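# Cómo dar de alta un plan de ahorro para la jubilación en una empresa pequeña

Guía para administradores de sociedades con menos de 50 empleados que quieran promover un plan colectivo de aportación definida. No cubre planes de prestación definida ni compromisos anteriores instrumentados en seguros. Los nombres de pantalla corresponden al portal Wisel; en otros gestores cambian las etiquetas, pero el orden de los pasos es parecido.

## Antes de empezar

Documentación necesaria:

- Relación de plantilla con fecha de antigüedad, tipo de contrato y salario bruto anual.
- Convenio colectivo aplicable, con sus anexos si tratan de previsión social.
- Poderes del firmante.
- Certificado de cuenta bancaria de la empresa.
- Cierre contable del último ejercicio.

Si el convenio ya obliga a adherirse a un plan sectorial, la empresa debe comprobar primero si puede promover uno propio. Conviene dejar esa comprobación por escrito y archivarla con el resto del expediente.

## Paso 1. Definir el colectivo

El reglamento del plan fija quién puede ser partícipe. El criterio habitual es la antigüedad mínima. En el caso que se usa a lo largo de esta guía, el taller de encuadernación Alvarado, la antigüedad exigida es de 2 meses y la plantilla con derecho a entrar es de 8 personas.

No deben excluirse los contratos a tiempo parcial por el mero hecho de serlo. Los trabajadores en excedencia o con el contrato suspendido se tratan en un artículo aparte, indicando si mantienen la condición de partícipe y si la empresa sigue aportando. 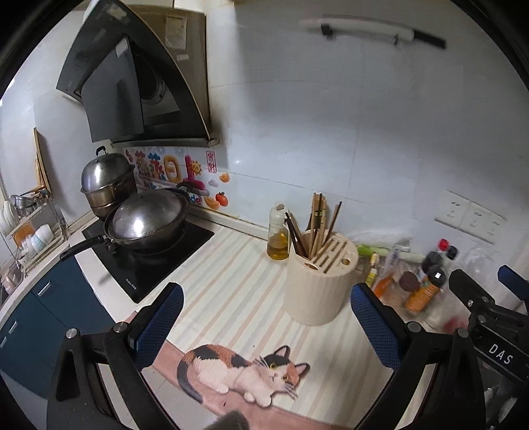
## Paso 2. Elegir la fórmula de aportación

Hay tres opciones de uso corriente:

1. **Cantidad fija por partícipe.** Fácil de presupuestar. Alvarado aporta 600 euros anuales por persona.
2. **Porcentaje del salario.** Exige definir la base: salario bruto total, salario base o conceptos fijos. Las comisiones y las horas extraordinarias son la fuente más frecuente de discrepancias.
3. **Aportación condicionada.** La empresa iguala, hasta un límite, lo que aporte el trabajador.

Las fórmulas pueden combinarse. Con una cantidad fija, el coste anual es el producto del número de partícipes por la aportación:

`8 × 600 = 4.800 euros`

A esa cifra se suman los gastos de asesoramiento o de gestión de nómina, si se contratan fuera. Las comisiones de gestión y depósito se cargan normalmente al patrimonio del fondo y no figuran en este cálculo, aunque sí reducen la rentabilidad del partícipe.

## Paso 3. Comparar entidades gestoras

Se recomienda pedir la oferta en un mismo formato a todas las entidades. Datos mínimos:

| Concepto | Qué comprobar |
|---|---|
| Comisión de gestión | Porcentaje anual y base de cálculo |
| Comisión de depósito | Si está incluida o se cobra aparte |
| Política de inversión | Porcentaje máximo en renta variable |
| Carga de ficheros | Formato admitido y plazo de validación |
| Movilización | Plazo y documentación exigida |

Xinyi Zheng, asesora laboral de Liltlow, pide además el detalle de los costes de salida de la propia empresa, es decir, lo que supone trasladar el plan completo a otra gestora. Este dato rara vez aparece en la oferta inicial.

## Paso 4. Redactar y aprobar las especificaciones

La gestora suele facilitar un modelo. Deben revisarse al menos estos apartados:

- Definición de salario computable.
- Periodicidad y fecha de cargo de las aportaciones.
- Tratamiento de altas y bajas a mitad de ejercicio.
- Régimen de suspensión de aportaciones.
- Composición de la comisión de control.

Si hay representación legal de los trabajadores, el texto se negocia con ella. El acuerdo se firma y se adjunta al expediente en PDF.

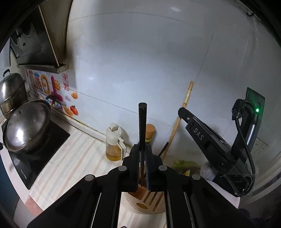 ## Paso 5. Cargar los datos en el portal

En Wisel, la ruta es **Empresa > Planes > Nuevo colectivo**. El fichero de altas admite CSV separado por punto y coma. Orden de columnas:

`NIF;APELLIDOS;NOMBRE;FECHA_NAC;FECHA_ANT;IMPORTE`

Observaciones:

- Las fechas van en formato DD/MM/AAAA.
- El importe usa coma decimal y no lleva separador de miles.
- Un NIF repetido anula la carga completa, no solo la línea afectada.

Tras la validación, el portal genera un boletín de adhesión por partícipe. Ninguna aportación se imputa hasta que el boletín esté firmado.

## Paso 6. Configurar la nómina

La aportación empresarial requiere un concepto propio. No debe agruparse con otras retribuciones en especie. La aportación voluntaria del trabajador, si existe, se descuenta en un concepto distinto y se transfiere en la misma remesa.

Rongrong Hou, responsable de nóminas en Alvarado, concilia la remesa con el fichero antes de cada cargo. El importe total debe coincidir al céntimo; en caso contrario, el portal devuelve la remesa con el código de diferencia.

## Paso 7. Revisión anual

En marzo, con el cierre disponible, se comprueban las altas que hayan cumplido la antigüedad, las bajas pendientes de comunicar y los límites de aportación vigentes. Estos límites cambian con la normativa fiscal, por lo que hay que consultar los del ejercicio en curso antes de modificar cualquier importe.

Última revisión de la guía: 2 de diciembre de 2022.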